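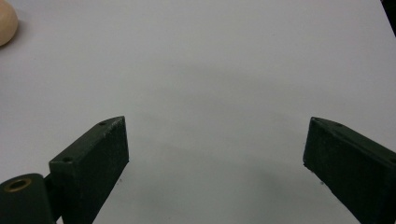 The Carkgate gallery opens a show of documentary prints by the Huanca photography collective on Thursday at 6 p.m. The exhibition, titled "Irkumow," contains 176 black-and-white photographs selected from an archive of 424 negatives. It occupies both ground-floor rooms and runs through December.

The work records salt harvesting and seasonal housing along a single stretch of coast. All exposures were made on medium-format film with available light. Prints are gelatin silver on fiber-based paper, toned in selenium and mounted behind non-reflective glass. Two sizes are used: small contact prints hung in rows in the front room, and larger enlargements spaced widely in the rear room.

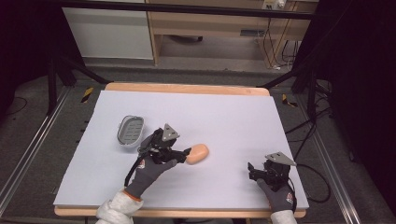 Printing was carried out by Sudovard, a darkroom service that has worked with the collective on two earlier projects. According to the exhibition notes, several negatives showed uneven density from heat damage in storage. These were printed at a lower contrast grade and left without digital correction. The affected prints are marked on the wall labels with a small open circle.

Captions are limited to a location and a month. Longer texts, including transcribed interviews with harvest workers, are collected in a printed catalog in an edition of 400. The catalog reproduces every print in the show and adds a fold-out map of the coast. Copies will be sold at the front desk and will not be available by mail until the exhibition closes.

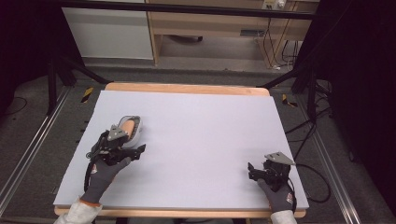 Light levels in the front room will be kept low to protect a group of older prints on loan. Flash photography and tripods are not permitted in either room. Bags larger than a standard backpack must be left at the desk.

Admission is $3, with no charge for students. The gallery is closed on Mondays. The entrance is on the courtyard side while the street door is under repair, and the ramp to the rear room remains open.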